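Sunday, 9 p.m.

Finished the sorting bench before supper, apart from the gray bin. The shelf boxes from Breltari are all labeled now. I dropped the color codes I used in the spring and went back to plain words on masking tape, as the colors meant nothing to me after a month. Long bricks on the left, plates in the middle, odd shapes on the right. Wheels have their own box and do not need it.

The Ouellet lot came to 500 g on the kitchen scale, less than the listing claimed. Wash was 29 minutes in lukewarm water with a drop of dish soap, then a towel overnight. No fading that I can find. Two of the plates have tooth marks and went into the spares.

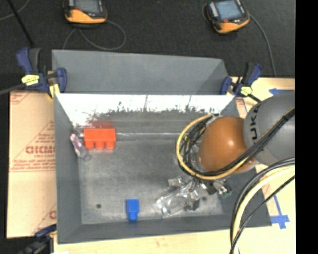
The bin is the one item I keep putting off. Its sides slope, so small things slide to the floor of it and stay there, and the floor is scuffed enough that I stop seeing what is on it. It has held a red block and a smaller blue one for days, both with pegs, neither a match for any set I own. The red is the wide one with three pegs. The blue has a single peg, narrower, and might go with the Stondow pieces, but I would have to get the calipers out to be sure. There is also a crumpled bit of something pink and purple against the side. Trash, I think — will check before throwing it out.

I considered lining the bin with felt. Felt collects lint, and the hole in the floor would be covered, so any grit would stay in. Left it bare.

Still to do: order 100 zip bags in the small size, return the lid that does not fit, measure the lower shelf again. The first measurement was taken from the wrong edge. Rain all evening, window shut, bench lamp off at a quarter past.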